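Swap table outlasts the biscuits at Giditz reading room

Plans to retire the weekly snack swap at the Giditz reading room have been dropped, after a meeting at which the people in favour of retiring it were seen to eat most of the agenda.

The swap, which has run for six winters and, by popular demand, the summers in between, works on a simple principle. You bring a wrapped snack you like, or one you were given and do not like, and put it on the table. You take away something you have never tried. Any attempt to take back what you brought is dealt with by Solange Cordier, who has looked after the table from the start and who does not raise her voice because she has never needed to.

The trouble began in August, when the reading room was offered a glass-fronted display cabinet by Muler, the furniture shop on the corner, which was closing its upstairs floor. The cabinet was handsome, it was free, and it was to stand precisely where the snack table stands. Ingeborg Meinecke, who keeps the local history shelves, wanted it for the collection of tram tickets. There are 946 of these. She has offered to show them to anybody who asks, and the offer remains open.

"I have nothing against snacks," Ms Meinecke told the meeting. "I have something against crumbs in the parish maps."

It was put to her that the snacks are wrapped, and that the crumbs arrive only when people unwrap them. She replied that this was her point.

Supporters of the table answered by laying it exactly as usual, cherry-print cloth and all, and letting the room look at it for the length of the discussion. As a debating tactic this was hard to fault. Romain Jacquet, who spoke first for the cabinet, was observed to lose his place twice in his notes.
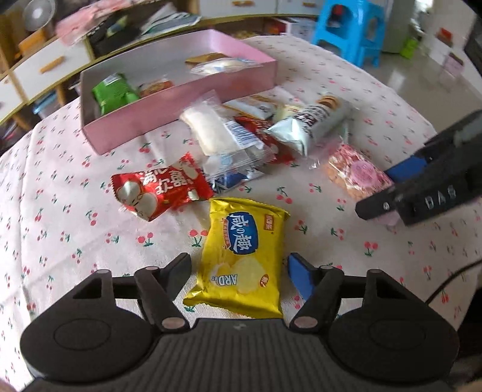
How do you choose a snack when you can't read the packet?
Go by the picture, then squeeze gently for the texture, and if you are still unsure ask whoever is sitting nearest, who will tell you at some length.

That last part is what the regulars say they come for. The reading room has a good many members who learned to read in one alphabet and do their shopping in another, and a packet that baffles one end of the table is usually somebody's childhood at the other. Rafia Jadoon, who joined two years ago to use the printer, says she has since been talked through salted plums, seaweed in several thicknesses and a kind of rice cake whose correct name is still in dispute between two sisters.

"I came to print a form," she said. "I've never printed the form. It's probably out of date now."

There are rules, typed on a card. Everything must be sealed and inside its date. Nothing home-made, after the business with the fudge. Anything containing nuts goes on the windowsill, and anything in a language the bringer cannot read has to be vouched for by a person who can. Savoury and sweet may share the cloth, although an early draft of the card proposed keeping them apart and there are those who still think this would have saved some unpleasantness over a prawn cracker taken for a wafer.

The cloth itself came up for discussion, as it generally does. It belongs to Ysaline Guillot, who lent it for one afternoon in the first winter and has been asking after it ever since. She told the meeting that she would like it noted that it was a loan. It was noted. She then voted to keep the table, and by extension the cloth, and was thanked for her generosity in a tone she described afterwards as premature.

A compromise had been put forward by Mr Jacquet, under which the snacks would go inside the new cabinet, behind glass, to be issued on request. This found very little support. Ms Cordier asked whether members would need a ticket, and whether Ms Meinecke might spare one.

In the end the cabinet is to go in the passage, between the coat hooks and the door to the yard, where the light is better for tickets in any case. This means losing the bench. The bench has its own supporters, who were not told about the meeting and have since asked for one.

The swap carries on at its usual time, from three o'clock until the table is bare or the heating goes off. The only change is a new crumb tray, lent by the café Cordeiro, and a small brush which hangs from the map shelves on a length of string. Ms Meinecke chose the string. It doesn't quite reach the table, so crumbs have to be brought to it.

New members are welcome and need bring only one item. Chocolate is discouraged near the radiator. Those wishing to see the tram tickets should allow 60 minutes, and may bring a snack as far as the passage door.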